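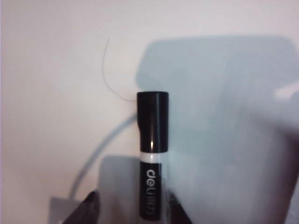 Aranka Szekeres wrote that she lost a whole winter to the wrong Peter Jonex, a miller with the right birth year and the right wife's first name, before she looked at the burial register.

Chapter 4: Two People, One Name

Mix-ups like hers are common in small parishes. The Brasis registers hold 2,386 baptisms, and 375 of the boys were named Peter or John. In this chapter you will learn to separate people who share a name, using burials, witnesses and land records.
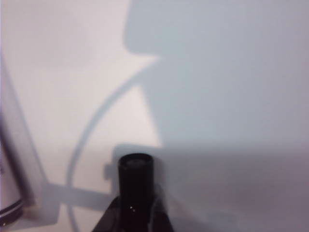 Figure 4.1 Black cylinder, upright

Start with deaths. A child who died young cannot be the groom in a later marriage, yet many printed family trees skip this check. Next, list the godparents at each baptism – they were often aunts and uncles, and the same names tend to come back. 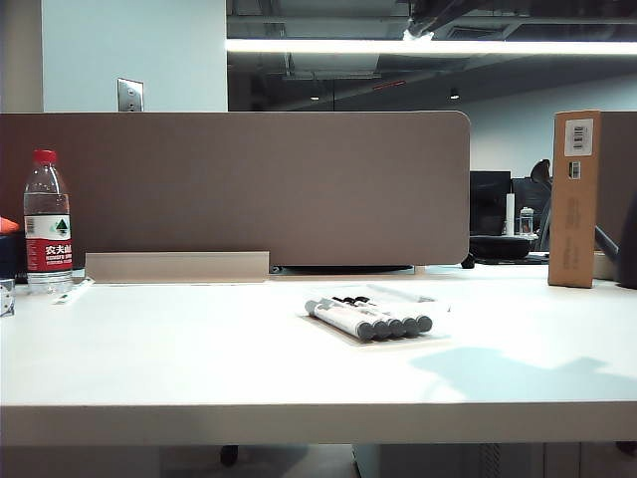

Occupations help too, though a man could be a miller one year and a laborer the next. Write down each one with its source.

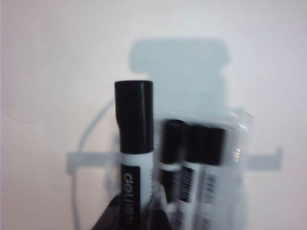

Brasis, February

Dear brother, The mill is let and Peter has gone to our uncle. The other Peter still owes me for the mare.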